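Speaker notes - Small Kitchens, Long Counters
Gondico trade evening, upstairs room, 7 p.m. start
Keep to the slot. Leave time for questions.

Opening: thank the hosts, say where the handouts are. Ask who has redone a kitchen in the past year. Go straight to the counter.
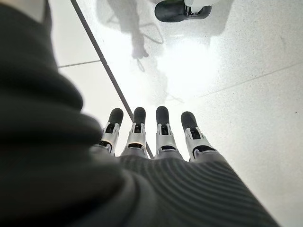
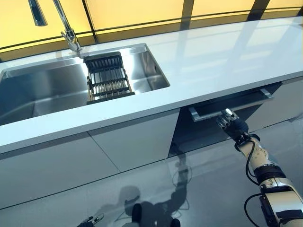

Johanna Fuchs wrote to me after the April version of this talk and said I spend too long on sinks and not enough on drawers. Most people decide whether they like a kitchen within a week, she said, and they decide it on the drawers. Read her note out. Agree with most of it. Then do drawers first.

DRAWERS
A bar handle along the front edge can be gripped anywhere along its length. Good for wet hands, good for stiff hands. Knobs look neater in the catalog and people complain about them later.

Check the handle against the oven door and the dishwasher door before drilling. We lost a morning on the Caldeira job over this. Two drawers at a corner, neither would open past the other's handle. Filler strip fixed it, but the client had to give up some width.

Standard cabinet depth for us is 600 mm. Full-extension runners every time. If the budget is tight, save it on the fronts - the Varitz runners stay in the quote.

Cutlery goes next to the sink side, pans next to the stove. Ask the client where they stand when they unload the dishwasher. They usually have to get up and act it out. Let them.

COUNTER
White gloss. Bright, and it makes a narrow room feel less narrow. It also shows every crumb and streak when there's a window behind it. Tell clients this before they sign. Pass the Pleseo samples around here, gloss and matte, and ask people to tilt them toward the lights.

Wipe with a soft cloth and dish soap. No scouring powder.

SINK
Deep basin. Big pots fit, less splashing. Taller people will want the counter raised a little, so measure the person as well as the room.

Rack over the basin instead of on the counter. Drips go where they should and you keep your work surface. It has to lift out easily or it never gets cleaned.

Gooseneck faucet - check clearance if there's a window behind that opens inward.

COSTS
Handles on the sample quote: $218 for the set of 8. Fitting is separate. Someone will ask about soft close. Yes, included with the runners.

CLOSE
Handout has the measuring sheet on the back. Questions, up to 2 per table so everyone gets a turn. Samples back in the box before people leave, we were short a gloss one last time.

We use cookies to remember your settings. Accept | Manage
Contact | Copyright Gondico | Back to top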